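Water use in shared student houses in Mullwood

Student project report, Environment and Society module
Supervisor: Dörte Kramer

1. Why we chose this topic

In our first meeting we had the idea to study electricity, but two other groups had already taken it. Water is less discussed among students, although every tenant in Mullwood pays for it in one way or another. In many houses the cost is included in the rent, and the tenants never see a bill. We wanted to know if people who see their bill use less water than people who do not see it.

2. Method

We made a questionnaire with 18 questions and put it in the letter boxes of 100 shared houses in two areas, Drastunden and Detlow. The questions were about showers, washing machines, dishwashing and old toilets. We also asked the households to read their water meter at the beginning and at the end of December. Almost half of the houses answered the questionnaire, but fewer of them sent us both meter readings.

One difficulty was the language of the questions. In the first version we asked for "consumption per capita", and our test readers did not understand it. We changed it to "how much water does one person use". I think this was a good decision and we should have done it from the start.
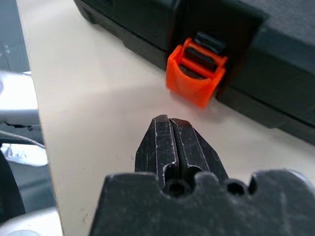 Fig. 1. Two metal fingers with worn edges.

3. Results

The largest reading in our sample was 2,883 litres in one week, from a house in Detlow where the toilet had been leaking. We left this house out of the comparison. In the other houses, tenants who pay a separate bill reported shorter showers and fuller washing machines. The meter readings go in the same direction, but the difference is small.

Drastunden has more houses with old pipes. Several tenants there wrote that they let the tap run in the morning until the water is clear - we had no question about this, so we can not say how much water is lost in this way.

4. Problems and limits

December was not the best month. Many students travel home before the holidays, and some houses stood empty for part of the time. We asked for the dates of absence, but not all households filled in this line. Also, the landlord company Pakzad did not reply to our letters, so we have no information about the age of the pipes in its houses.

5. What we would do next

A second study should run in a normal teaching month and should include a question about running the tap. It would also be useful to give one group of tenants their meter reading every week and to compare them with the others.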